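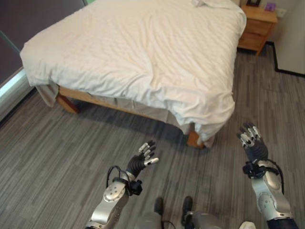 The bed in question, after I made it this morning

Forum > Home and Laundry > Bedding

Duvet without top sheet, how often do you wash?

amancayg
Hello all. First post in this section, I normally read the gardening one. I moved to Plastumville in August and I rent a furnished flat. The landlady gave me two sets of white bedding and a list of rules, and one rule is that the duvet cover must be washed every week at 60 degrees. At home we always slept with a top sheet and a blanket, so the cover was washed maybe once in a month. Now I have no top sheet, only the duvet, and every week I spend half a day with this enormous wet thing.
My questions are two. Is every week really necessary? And how do you get the creases out? I do not own an iron and I have no big wish to buy one.
Amancay Godoy

teapot_lid
Welcome Amancay. Every week for pillowcases and bottom sheet, every second week for the duvet cover. I have done it like this for 20 years and I am still alive. 60 is too hot for every wash, it wears out the cotton and the buttons go yellow. 40 is fine unless somebody has been ill.

Foulkes
Disagree with teapot_lid. Without a top sheet the cover is touching you all night, so it is the same as the bottom sheet. If you wash one you wash both. I am with the landlady.

teapot_lid
It is not the same, Foulkes. You lie on the bottom sheet with your whole weight. The cover only rests on you. Look at which one goes thin first.

Foulkes
Thin is not the same as dirty.

marrow_and_son
Can I ask what size the drum is? My old machine took 5 kilos and a double cover came out like a rope with one dry sock inside it. We changed to an 8 kilo machine and most of the creases went away. The cover needs space to fall.

amancayg
The label says 8, Ridska is the make. But I was putting both sheets and the cover and four pillowcases all together, to save water. Perhaps this is my mistake.

marrow_and_son
Yes, that is a lot for one go. Cover alone, or cover with two pillowcases. And button it up before it goes in or everything else will climb inside.

lowfen
For creases: take it out the minute the machine stops. I mean the minute. If it sits in the drum for an hour you have ironed the creases in yourself. Then two people hold the corners and snap it hard, like you are angry at it. If you live alone, hang it over the door and pull down on each side. Spin at 800, not 1400.

Foulkes
800 and it will drip on the floor until the next morning. She has said nothing about a balcony.

lowfen
Then 1000. I dry mine over the bath and it has never been a problem.

amancayg
No balcony, but I have a bath. I will try with 1000 and tell you. I did not know that the spin makes the creases, I thought that it was the fabric. On the cover is written "200 thread", is this good or bad?

Pim_R
200 is perfectly normal, cool to sleep under and easy to dry. Plain cotton weave creases more than sateen, that is simply how it is. Personally I like it, a bed without any wrinkles looks like a hotel where you are afraid to sit down. If it bothers you, there is a crease spray from Lendard that my sister uses. I find the smell too strong.

teapot_lid
Please do not buy a spray. Water in a plant mister, wet it a little when the bed is made, smooth with your hands, leave the window open. It costs nothing.

Foulkes
And sleep in a damp bed?

teapot_lid
In the morning, Foulkes. You do it in the morning.

bristow_k
Coming back to the first question. Why not simply buy a top sheet? You have grown up with one, you know how to use it, and the cover can then go a month. I fold the top sheet over the edge of the duvet and only that part touches my face. I never understood why people gave them up.

Pim_R
Because at three in the morning it is a ball around your feet - that is why!

bristow_k
Tuck it in at the bottom. Deep, with proper corners.

amancayg
Thank you to everybody, I did not expect so many answers. I have read all of it twice, with the dictionary for "mister". I will buy one flat sheet, wash the cover every second week at 40, and for the landlady I will wash at 60 before she comes to visit. Foulkes, I am sorry.

Foulkes
No need. Check your tenancy agreement though, if the 60 degrees is written in there.

amancayg
It is only on the list on the fridge, not in the agreement. I have looked now.

Thread views: 1,926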